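Ticket 957 – gripper pads shedding, sorting bench
Opened by: Rokeya Seneviratne, packing
Site: Patwary
Tool: Cado hand gripper
Status: open
Date: May 20, 2018

Problem
Fibers are coming away at the fingertips. We were told at the Jivadix briefing that the pads would outlast the people using them. Mine have been on for 14 shifts.

What I was told to try
1. Restart the tool. Did that. I don't see what a restart does for a worn pad, but it's on the script so it's done.
2. Check the screws on both finger blocks. Checked, nothing loose that I could feel.
3. Open and close ten times with nothing in it. No grinding. It closes fine.
4. Look at the inner faces of both pads. Gray fibers hang under the left block, and a paler wispy bunch clings to the right one.

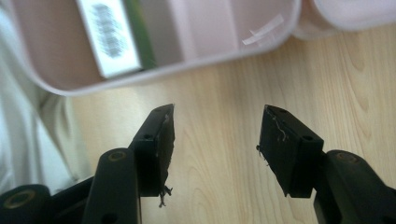 5. Swap the pads. Can't. The spares are on order from Kostska and the last word I had was August.

Effect on the work
We used to sort by hand and fix our own mistakes. Now I stop, pick fluff off the tips, and start again, and the stop goes down as operator time – my time, on my sheet. The target went up by 10 trays a shift when the grippers came in. I'd like it put back until the pads are sorted out.

Requested
New pads, and somebody to tell me which line on the sheet this goes under.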